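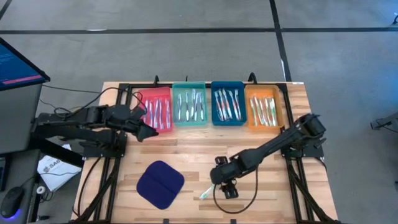
Betreff: Re: [Packrunde] Zahnbürsten sortieren

Am Montag, 27. Mai 2019, schrieb Gilmar Guimarães:
> Reichen vier Kisten, oder soll ich aus Kerkside
> noch welche mitbringen? Bestellt sind 200 Bürsten.

Hallo Gilmar, hallo alle,

vier reichen wunderbar! Nach Farben sortiert geht das Packen so viel schneller, ich bin ganz begeistert. Bitte die Bürsten längs hineinlegen und in der Folie lassen, dann sieht man die Griffe sofort.
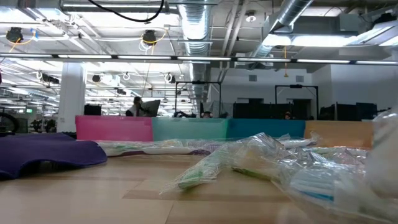 Beutel und Verpackungen, dahinter die vier Kisten

Bringst du trotzdem Etiketten mit? Ich freu mich riesig!

Liebe Grüße
Rasa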